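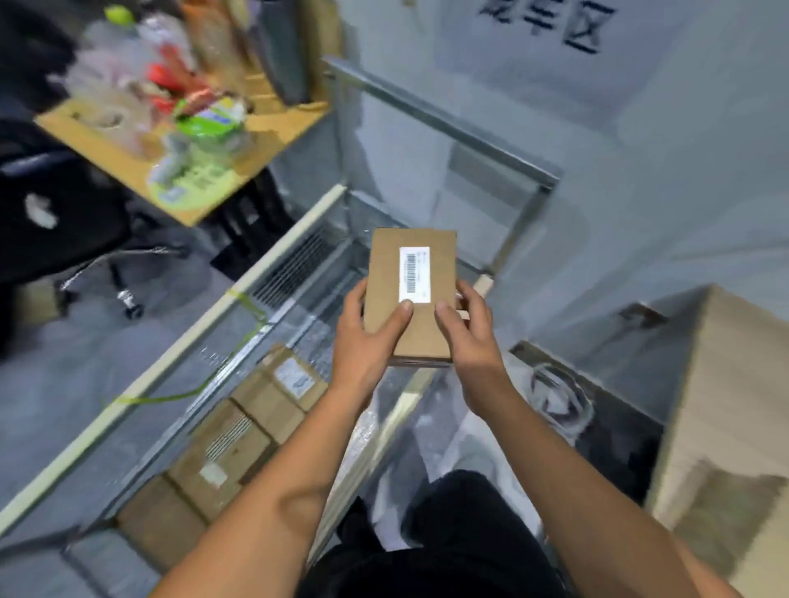
Small parcel, both hands, barcode side showing.

So I've spent most of Saturday trying to pick between two grippers, and my forearms are sore, which seems backwards for a robotics project! The contenders are the Nonanari (two fat parallel fingers, rubber pads, very sensible) and the Citero, a suction cup on a stubby wrist that hisses like a cranky possum.

My plan was to skip the spec sheets and go by the parcels themselves. Before either gripper touches anything, I do each move by hand with the head camera on and note where my fingers want to go. 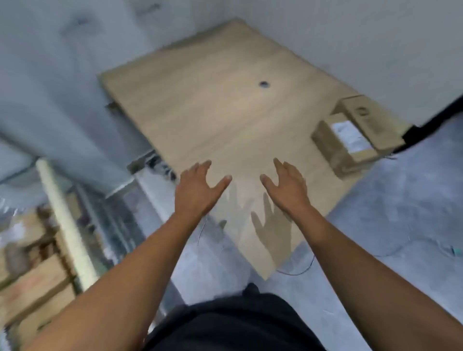
The camera took a fair bit of mucking around. I had the Ilie tilted too far forward at first (650 grams on your forehead gets old fast, by the way) and lost my hands every time I reached out. A nudge upward sorted it, and now I get palms and forearms in view without having to hunch.

Back to the grippers. The Citero is a joy on a clean, flat lid. Down, hiss, up, done. Give it a label with a lifted corner, though, and it sulks. The Nonanari couldn't care less about labels, but it wants a gap on either side of the box, and in a jumbled heap there just isn't one.
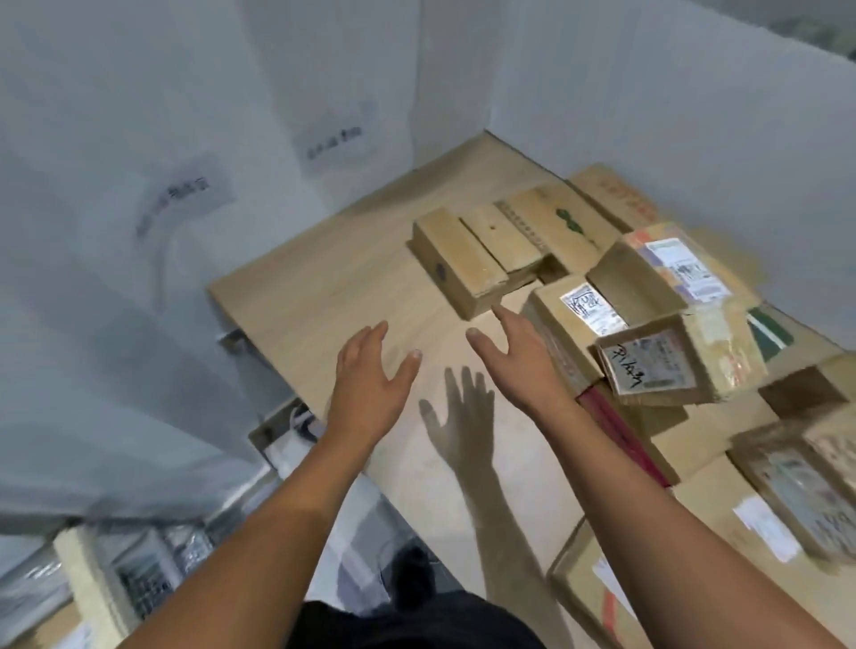
The heap. Labels at every angle, hardly a gap between them.

I reckon I'd lean Citero for piles and Nonanari for anything standing in a row. Then there's the rack, which mucks up that tidy theory.

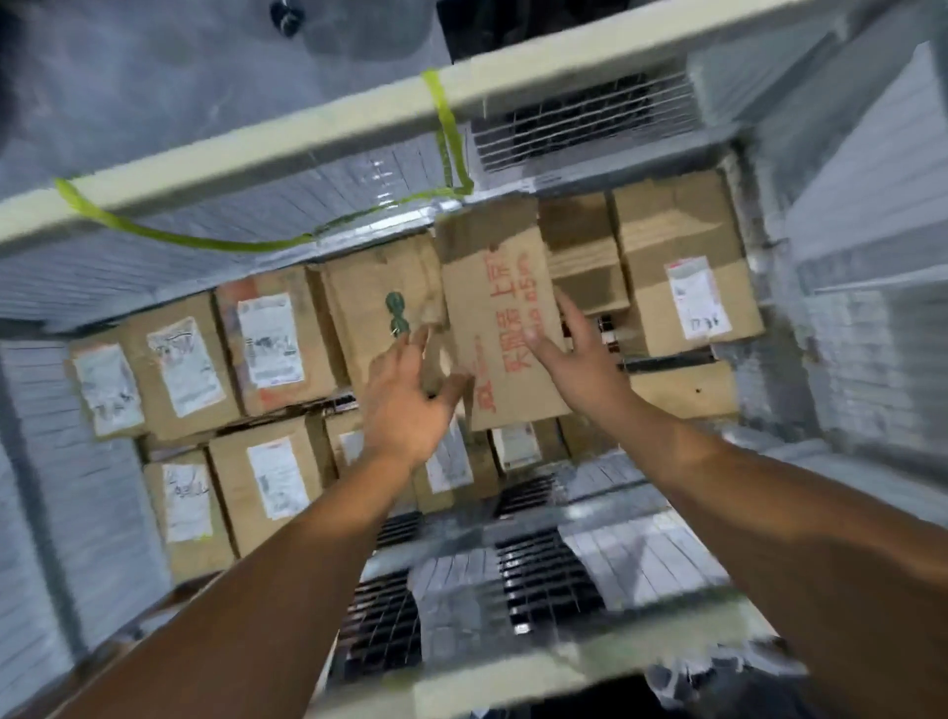
Tight shelves mean coming in from the front with a beam overhead, and the Citero's wrist is too tall to turn in there. By hand I just tilt the box and ease it forward with a palm on each side. Neither gripper does that! Two Nonanaris on two arms might, if the Starkinent controller can keep them in step. It updates 1000 times a second on paper, but my cable run has been dropping packets, so I've got it throttled to 100 until I find the dodgy connector.

New cable's on order. I'll try the two-arm lift first, starting with the lightest box I can find.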